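Home | Reviews | Papers | Kits | Contact

Dutidano two-arm policy, tried on our bench — 2 weeks in

Short version: the method holds up. Trained on 1,126 demos, the Zitholm recipe — predict a chunk of motion, throw half away, predict again. Sounds wasteful. Works. Handovers much smoother than with the old Reinholz baseline, wich froze whenever the arms got close.

Whiteboard wiping is the hard one. Both grippers crowd the same spot.

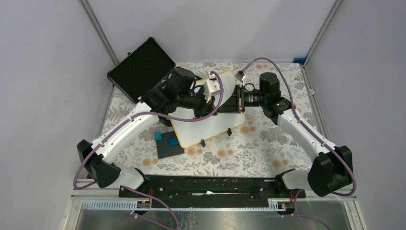
Training took 8 hours, fine. Docs are thin, and the config file is a mess — budget an afternoon. Would I use it agian? Yes, for two-arm stuff. Single arm, stick with Podcombe.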